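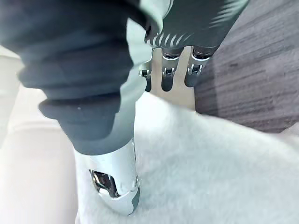 4. Care and set-up of the Baltura pile throw

4.1 Before first use

1. Cut the outer tie and remove the throw from its bag. Do not use a blade longer than the tie is wide.
2. Lay the throw pile side up on a clean, flat surface. The Kinham single measures 168 by 200 cm when fully opened out.
3. Leave it open for 2 hours. Pile compressed in shipping recovers slowly, and early brushing sets the creases.
4. Shake once from each short end.

Note: Some loose fiber is normal until after the second wash.

4.2 Raising flattened pile

1. Find the direction of the pile by drawing a flat hand along the length. The smooth direction is "with the pile".
2. Brush with the pile using the Dirby soft brush (sold separately), then once against it.
3. For stubborn patches, hold a steamer at least 100 mm from the surface and keep it moving. Brush again when dry.

Caution: Do not iron. Direct heat fuses the fiber tips and the damage is permanent.

4.3 Washing

1. Close any zippers and hooks on other items in the load, or wash the throw alone.
2. Select a cold gentle cycle with liquid detergent. Powder can lodge at the base of the pile.
3. Do not add fabric softener.
4. Dry flat, pile side up - a line leaves a ridge across the middle.

4.4 Folding and storage

1. Fold in half lengthwise with the pile inside.
2. Fold the short ends to the center, then close like a book.
3. Store in the cotton bag. Place nothing heavy on top.

Note: Vahidi vacuum bags are not suitable for pile fabrics. If one has been used, repeat 4.1 from step 2 before brushing.

Care label symbols are listed in section 6. For replacement storage bags, see section 7.

Section revised 24 Feb 2021, Oanh Hầu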